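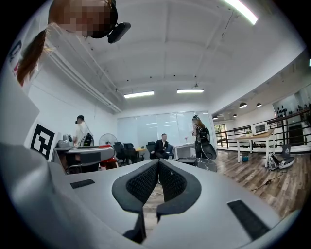 Minutes, No. 30, p. 1

4 min read

Illedeck shared floor – January get-together, taken down by me because I was the one with a pen. We started at twenty past four and I missed the first couple of minutes hunting for my glasses, so if something important got said then, please tell me and I'll put it in!

Last time's notes. Everyone had read them (or nodded as if they had). One correction: I wrote that Hubmann would repaint the wall with the poster on it. They only said they would come and look. Sorry, Hubmann.

The long table. This took ages. Engelbert Trummer would like the two appliances to move off the end of it, as he keeps wanting that end for his paperwork. Several of us like them right where they are, and I'll admit I'm one of them. We went back and forth and then agreed to try them on a low cabinet for 30 days, if we can find a cabinet. I'm to look. If I don't find anything decent they stay put and Engelbert gets the middle of the table instead. He said that was fine, in a voice that suggested we'd be talking about it again.

The big round fan. It can stay in the corner for now. I had assumed we'd put it away for the winter, but the back corner gets stuffy with a few people in there, even in January, and the storeroom is full of Grinier boxes anyway. Would whoever ordered those please open them? The cage needs a good dusting whatever happens – I've put myself down for it.

Chairs. We talked about getting more of the black office ones. Grinier quoted us 100 each, delivered, and there was a bit of a gasp. Decision: wait, and ask around for used ones first. Please roll chairs back when you're done with them, especially in the evening, as the cleaners won't move furniture to get at the floor (it's in their contract, I checked).

Small table with the yellow-orange top. I love it, Engelbert hates it, it stays.

Money. There's 1000 in the furniture pot. We agreed to spend no more than half before summer. The Floken rug people sent samples, and we passed them around, and the gray one was nice and the green one shed all over my sweater. No decision on a rug. My own feeling is that the wood floor looks good bare and a rug would only catch crumbs, but I said I'd write down both sides, so: it would be quieter with one.
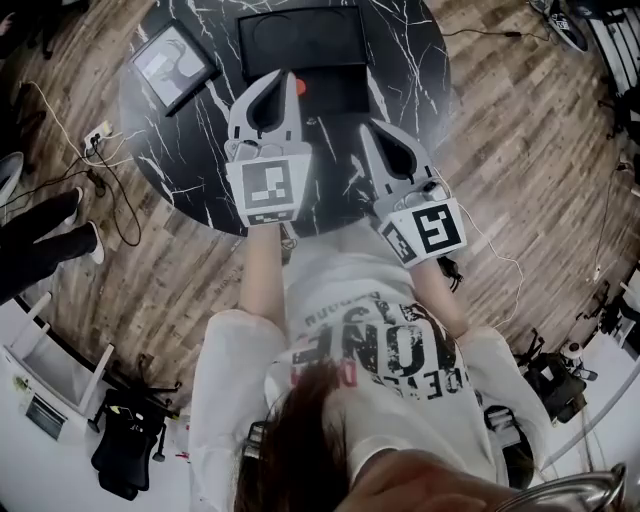 Can hot mugs go straight on the round table?

Please use a coaster, including for a quick cup of tea. There is a stack of 20 in the kitchen drawer.

Carrying on with the round table, then. Everyone likes the black marble look and nobody wants it swapped, so that was easy. We did agree that the framed picture shouldn't live on the tabletop for good. It's going on a wall as soon as Hubmann tells us what hooks we're allowed to use, and until then just lift it with both hands if you need the space. I asked for the tray to be kept on the table, and that went through without a murmur.

Cables. The power strip on the floor came up again, as it does. Engelbert has a Floken cable box at home that he doesn't use and he'll bring it in, and we'll see whether the strip fits. Until then, watch your feet around there, and wind up anything of yours you're not using before you go home. I'd like labels on the plugs too. I offered to do these if somebody else buys the tape.

Any other business. The key to the storeroom is back on its hook, thank you to whoever had it. Grinier's delivery driver would like us to answer the bell. I asked about a plant, and people were in favor of a plant, but no one wanted to water it, so I've left it open.

To do: cabinet and fan dusting, me. Cable box, Engelbert. Hooks and wall, Hubmann, with me nagging. Used chairs, all of us.

We finished at ten to six. Next one is at the same time next month, and I'll bring the rug samples back in case anyone wants another look (not the green one).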